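WILLPORT SWAP AND MEND: WHAT'S ON THIS MONTH

Quick one, I'm writing this between loads of washing so forgive the state of it.

First up, the clothes swap is back in November. Same hall, same side door, 4 pm start. Bring up to 5 items each, clean and on a hanger if you've got one. We had 113 pieces on the rails last time and the jumpers went in minutes. Kids' winter coats especially wanted. Please no more single gloves.

Tokens again this year, one per item handed in. Keep them on you. They don't carry over, and no we can't hold things behind the desk for your sister.

Denim. Lots of questions on this after the last newsletter so here goes. Yes you can hand in jeans with holes. Yes we'll take ones with a busted zip, just pin a note to them saying whats wrong. Jeans past saving get cut up for patches and the pocket bags go in the scrap tub. Worn-thin inner thighs are the big one, everybody gets them, and they're easier to fix before they go right through. Patch on the inside, bigger than you think, then zigzag back and forth over the thin bit. Use a proper denim needle. I broke 4 ordinary ones learning that.

Hems: if you want to keep the original edge, fold it up and sew just beside the old stitching, then press it flat. Wash the jeans first. Cheap ones shrink in length and you'll be wearing them at half mast. 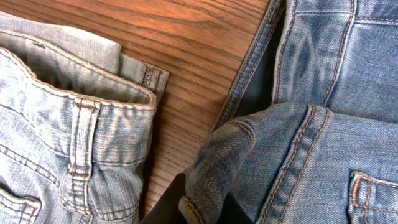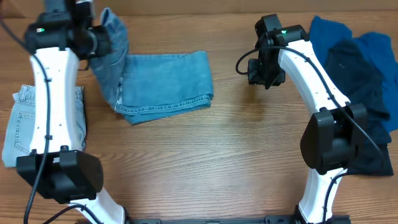
Ania wrote in to say she'd skip the zigzag altogether and darn by hand, because a machine patch goes stiff as cardboard on the thigh and you feel it every time you sit down. She uses plain cotton thread, two strands, rows close together, and starts well out in the sound cloth. Takes her an evening per leg. Also reckons I'm wrong about washing once before a hem and it should be twice, in warm water. Fair enough. Twice it is.

Kang had a different gripe, which was labels. People cut the size tag out and then nobody at the swap knows what they're holding. So if the tag's gone, measure the waist flat across, double it, and write that on a bit of masking tape. Inches or centimetres, don't care, just say which.

Sewing machines. The old Jolto is back from the repair shop and running. Don't touch the tension dial, it's set, it's happy, leave it. The second machine still drops stitches on anything thick so keep it for sheets and pillowcases. Bobbins are in the blue tin. Please put them back WOUND.

Thread: we've bought a 1000 metre cone of the golden topstitching colour. Help yourselves for hems and belt loops but not for practice seams, there's a bag of odd reels for that.

Still need:
- buttons for jeans, the hammer-on kind
- masking tape
- an extension cord that reaches the far wall
- safety pins, any size, we go through heaps

Tea and biscuits as usual, gold coin in the jar. If you're bringing a plate, write down whats in it.

Drop-offs for the swap open an hour before the start. Leave bags inside the porch, please, the footpath floods.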